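The Rack Task

The rules ran to 4 pages. Rule 1 gave each team 272 seconds per run. Rule 2 said the cups would be placed by the referee and by no one else. Hacer Oral had both rules copied onto an index card, which she kept in her shirt pocket and did not need.

The Fludstead robotics club had met in the same basement since December. It had two arms, one bench and one laptop with a cracked hinge. Napaporn Srithong ran the laptop. Hacer ran the arms, meaning that she stood next to them with a hand on the stop button and called out what they did.

"Home position," Napaporn said.

"Home."

"Open the right one."

"Open."

Napaporn wrote the width in the log. She logged everything, including lunch. The wrist view came up on her screen a moment later, and she studied it with her chin on her fist.

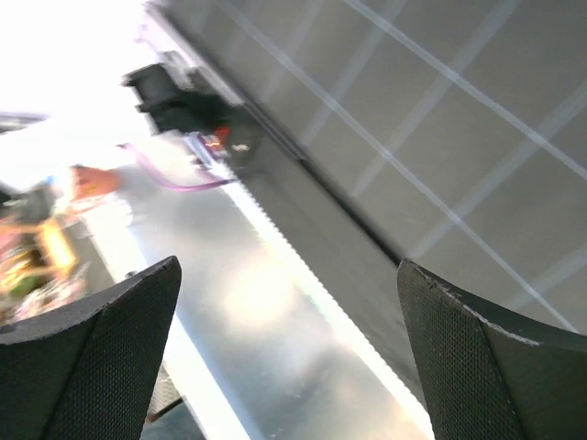 Run 31

The planner was called Grullex. Napaporn had named it and declined to say after what. It held a table of 1,504 grasp poses, each with a score, and it picked the highest score it could reach. On Run 30 it had picked the same pose three times in a row and stopped with a joint limit error.

"It likes that pose," Hacer said.

"It doesn't like anything. The score is wrong."

Napaporn lowered the weight on wrist rotation and saved the file under a new number. They had argued about file names in the first week and settled on numbers. Hacer set the timer. The stop button was warm from her hand.

The right arm moved first. It went up, over and down at the speed they had agreed on, slower than Umska ran theirs. Umska had won the district round with one arm and a very short program, and Napaporn had watched the recording more often than she admitted.

"Clearance?" she asked.

"Enough."

"Enough is not a number."

Hacer bent to look. 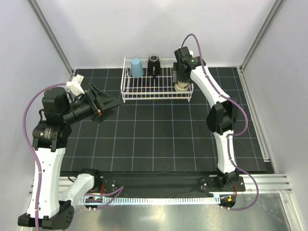
The scoring sheet was the part they disagreed about. Rafferty, the host school, paid points per vessel and took off 200 for any contact between arms. Napaporn wanted both arms working. Hacer wanted one working and one parked. For this run they had compromised: the right arm took the cream cup at the front corner of the rack, and the left one waited short of the other corner with its gripper empty. The blue cup and the black mug at the back were worth the same as the cream one and were harder to get at. The mug had a handle, and Grullex had no opinion about handles.

"If the left one goes for the mug now, they cross," Hacer said.

"By how much?"

"I'd have to let them do it to find out."

Napaporn typed for a while. Upstairs somebody was moving chairs. Hacer read the index card and put it back.

"Hold the left," Napaporn said at last. "We'll do it your way once."

She entered that in the log too, with Hacer's initials beside it.

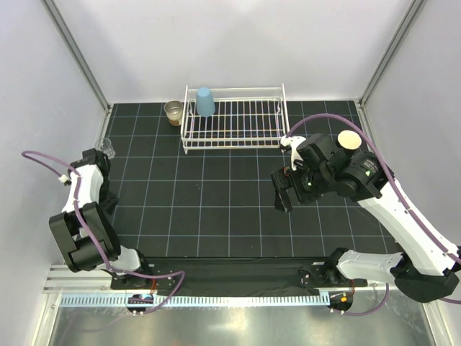

A trial layout took longer to agree on than to run. They played referee for each other, one placing while the other faced the door, and the placer was allowed to be unkind. Hacer was unkind. With only the blue cup in the rack, upside down at the back, the rest of her layout was spread over the bench: a translucent cup close against the rack's left side, the small clear glass far out at the left edge, the cream cup near the right edge on the other side of the arm. Napaporn turned around and looked at it for some time.

"The glass is behind the left wrist," she said.

"Yes."

"The left camera can't see it from there."

"The rules don't say it has to."

Napaporn checked. It was on page 3, and Hacer was correct. She opened the pose table, sorted it by side and started deleting rows for the left arm that ended near the wall. It was slow work. Hacer pulled up a stool and read the joint angles aloud from the second window so that Napaporn would not have to switch.

They got as far as row 200 before the building closed. Napaporn saved the file as 32 and shut the laptop, supporting the hinge with two fingers. Hacer took her hand off the button, cut the power at the wall and wrote the time on the card, under Rule 2.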